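Sorting toys, part four: the bins

Thursday, June 6, 2024

Most of this week went into cabling and very little into picking things up, so this will be a slow post for anyone waiting to see the arm do something clever.

When I wrote last, the gripper was on the wrist and the cables were hanging off it any way they liked. Every time joint five turned past a certain point the yellow one pulled tight and I had to stop. I took the whole run off on Monday night and started over. It now goes along the top of the arm with a big loop at the joint, and the thin black ones follow it on ties. The loop is ugly. I tried a smaller one first and it was too short by about the width of my hand.

Fiifi Darko came by the workshop and said I should buy a proper cable guide from Enton. I priced it. I will keep the ties for now.

The other job was holding the bins still. They are sheet metal and they slide on a wood top if a finger touches the floor of the bin with any force. I had been using tape, which lasted one evening. A bar clamp on the left side does the job, as long as I remember to check it before each run. I don't want to screw through the bottom, as the bins have to go back to Yaa Agbenyega when I'm done with them.
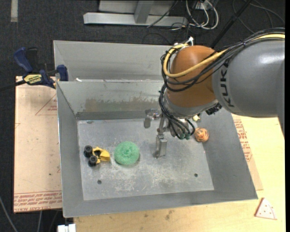 The arm over the front bin, clamp on the left. Yellow toy vehicle and green ball to the left of the lower gripper finger.

The vehicle is the hard one. The balls are easy to find and easy to approach, but they roll if the first finger gets there early. The vehicle has chunky wheels on one end and a plain body on the other, and my code keeps choosing the wheels. I think a grip across the body would be better, and I have started marking those by hand. I'm at 200 marked pictures and would like a lot more before I train again.

Corners are the next problem. Anything that ends up against a sloping wall is out of reach unless the wrist tilts, and when the wrist tilts I'm back to worrying about the cables. For now I let the arm give up after 3 tries and go on to the next toy.

I also changed the program so it writes a log line for every try. The file is called alhassan, after the street the workshop is on, and it had 2440 lines in it last night. A good part of those are the same failed grab at the same wheel.

Still to do: a softer pad for one finger, a lamp that doesn't shine off the metal, and the stop button, which works but sits too far from my chair – I want it on the table by the weekend.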